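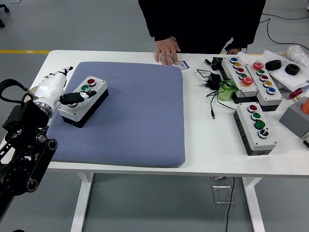
Well, I've finally done it, I've picked up the new ute. It's a Hernero, the dual cab, in a green that looks grey until the sun gets on it. A few of you asked me to report back, so make yourselves a cuppa, this could take a few posts.

First thing to say is that I wasn't meant to be buying one at all! The old wagon was going along fine, it just couldn't manage the float up the Brennan range any more without the temperature needle creeping up, and I got sick of driving with one eye on the gauge and the other on the trucks behind me.

I did look at the Prerkeo as well. Lovely seats, probably the nicest I've sat in, and the salesman was a sweetheart about me bringing the dog. But the tray is shorter and I couldn't get two hay bales in flat — I took the tape measure, yes I am that person.

So, the drive home. I did 62 kilometres of highway and then the dirt road out to Seline, and the thing I noticed most was the quiet. You can have a normal conversation at 100. In the old girl we used to just point at things.

The dirt was a bit less flattering. With nothing in the tray the back end skips around over corrugations, same as every ute I've ever driven, and it settled down nicely on the second run when I had some feed bags on board. If you mostly drive empty, do take one for a proper go on gravel before you sign anything.

Gripes so far: the tyres are a bit too road for my liking, the cup holders won't take my big bottle, and the lane-keeping thing has opinions about country roads with no lines. It can be turned off but you have to go through a menu every single trip.

Oh, and the wait! They told me it would be here in January, and the call came on Fri 16 June, just as I'd decided to cancel and fix the wagon's radiator instead. If you're ordering the towing pack, ask them for the date in writing.

Someone asked about wheels. I stuck with the 17 inch ones, a bit more rubber between me and the rocks, and a new tyre is easier to get hold of out our way.

Haven't towed with it yet, the float's in having its brakes done. I'll put up some fuel figures once we've been over the range and back with the old mare on board.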